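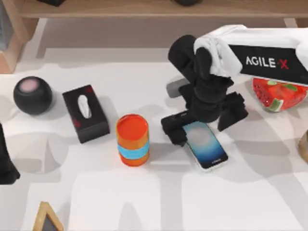 Tips for the workshop, mostly learned by doing the other thing first. They apply to anyone teaching an arm to pick up household objects by steering it, whether with a leader arm you hold in your fist or a pair of handsets.

## Before you touch anything

**Practise on the simulated table.** A simulated phone costs nothing to drop. A real one costs whatever you told your partner it cost. Do your first 100 goes on screen, and throw away the early ones. You'll know which they are.

**Put your elbow on something.** A rolled towel will do. Your shoulder gives up long before your enthusiasm does, and the arm copies every wobble with great loyalty.

**Turn the kettle off.** It clicks, you flinch, and the flinch is now part of the lesson.

## Flat things

Cups are easy. A cup stands there and waits. A phone lying on its back is another matter, and most of the letters we get at the Wirisach tool library are about phones, remote controls and bank cards.

- Line the fingers up before you go down. If the phone lies at a slant, turn the wrist to match it while you're still high, where mistakes are cheap.
- Open wider than looks sensible, then a bit more.
- Straddle the narrow way. Trying to span a phone end to end is a fine way to learn how long a phone is.
- Watch both fingertips. It's very easy to admire one finger arriving nicely while the other hangs in mid-air, and then to close anyway.
- If one finger lands on the glass, stop, lift straight up and start again. Don't drag it off sideways. The arm will learn the drag and do it for ever.

On a real table, a folded tea towel under the phone gives the fingertips something soft to sink into. Take it away once the grip is reliable, or you'll have taught the arm to pick up phones from tea towels.

## Clutter

Leave some. A bare table makes for handsome recordings and an arm that panics at a tissue box. We keep 6 things out at a time and shuffle them between goes.

Tissue boxes deserve a warning of their own. The tissue sticking out of the top is the first thing a passing wrist meets, so go round or go well over. On a real bench you'll otherwise spend the afternoon teaching a machine to unpack tissues, at which it will be excellent.

Shadows matter too. With the lamp behind the arm, its shadow gets to the object first and you lose the edge you were aiming at. Move the lamp. If you're on screen, move the light in the settings, and write down where it was — you will want it back.

## Keeping the recordings

Name them as you go. The Silitz folder on our shared drive holds 284 recordings called "test", "test2" and "good one", and the good one isn't.

Bin any go where you paused to scratch your nose. The pause goes in with everything else, and the arm will stop halfway down to think about nothing.

Do a slow one after every long run of quick ones. Speed creeps up on you, like biscuits.

Pencils for labelling are in the Tandon drawer, left of the vice. Please put them back sharp.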